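December 11, 2024

I bought my first real golf rain jacket this month, and I want to write down how I chose it, because the shop pages confused me a lot.

For three seasons I played in an old hiking jacket. It kept me dry, but the sleeves pulled at my shoulders each time I made a full turn, and on the long par fives at Piketholm I could hear the fabric during my backswing. My playing partner Reda Abdel Hamid told me many times that the jacket cost me distance. I did not believe him until he lent me his own for six holes.

So I went to the Metwally shop in Arnmont and tried three models. The first one was very light, but the collar stood so high that it touched my chin when I looked down at the ball. The second was too wide in the body. The third, from Doritus, has a stretch panel behind each shoulder and a strap at the wrist that closes flat – this is important, because a thick strap gets caught on the glove.

I made practice swings between the shelves, with an umbrella, and the man in the shop was patient with me. My advice is to wear the same sweater you play in. I took one size larger than usual and I am glad.

About care I had to learn new things. I always thought that washing is bad for a waterproof jacket. The label says the opposite: mild liquid soap, no softener, all zippers closed, 30 degrees Celsius. Softener stays in the fabric and then the rain does not roll off anymore.
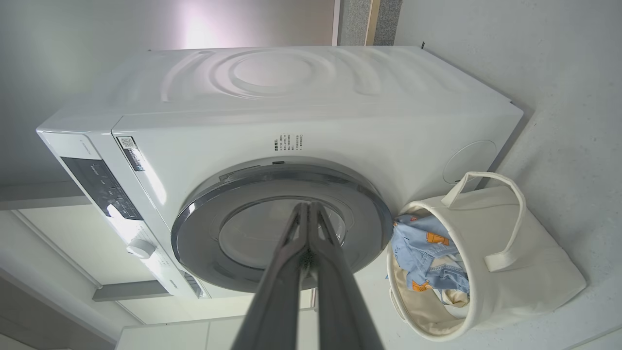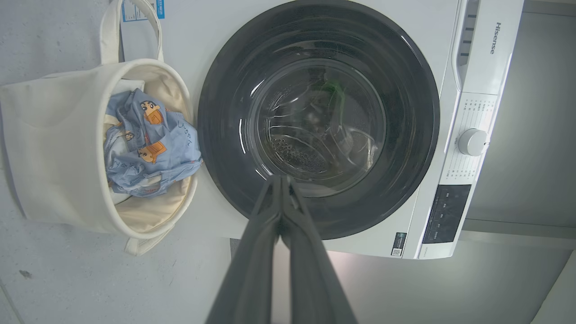

*The washing machine, with the top and controls in the first photo and the round door in the second.*

I have played two rounds in the jacket until now. The first was in light rain and wind, and my arms felt free. In the second it rained hard from the fourth tee, and a little water came in at the neck, but only because I had left the zipper open to drink my tea.

The pockets are the weak point. They are deep, but a scorecard bends in them, and with cold fingers I cannot find a tee quickly. I now keep my tees in my pants pocket. Reda says I should get rain pants next, from the same brand. I will wait for the spring sale and play in my old ones.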